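20th March
by Myrto Stergiou

Textile Care, handout 4: Sorting before washing

In the last lecture we spoke about fibers. Today we look at sorting, the step which most households do too quickly. Please bring your notes on cotton and wool, we will need them again for the exercise.

Sorting by color is known to everybody. Sorting by weight is less known, but for the life of the fabric it is equally important. A heavy cloth rubs against a thin one during the whole cycle, and the thin one loses. In the Faltov laundry, where I worked for 16 years, we kept heavy and light pieces in separate piles also when the color was the same.

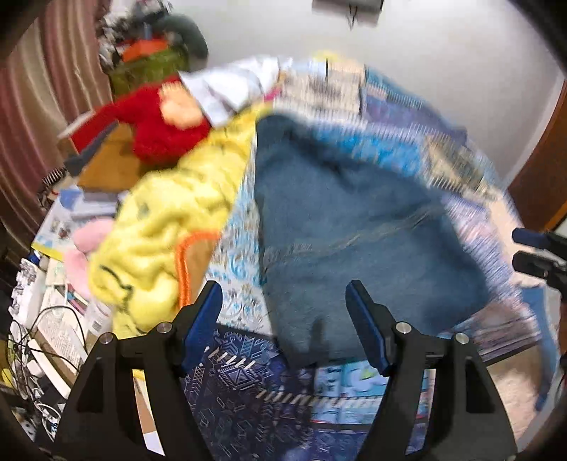

The second question is how much to put in. A drum which is too full does not let the water pass, and the soap stays in the folds. Leave a space as wide as your hand at the top – for wool leave half of the drum free.

Blue dyes need a special word. Indigo sits mostly on the outside of the yarn, so it comes off with rubbing. Turn such pieces inside out, wash them cold, and do not soak them overnight.

Exercise for next time: take 21 pieces from your own home and write for each one the fiber, the weight (light, medium, heavy) and the pile where you would put it. If a label is missing, write "unknown" and explain your choice. Glykeria Petridis will collect the sheets at the door of room 370.

Contact: Myrto Stergiou, room 370 | © Textile Care course | Back to top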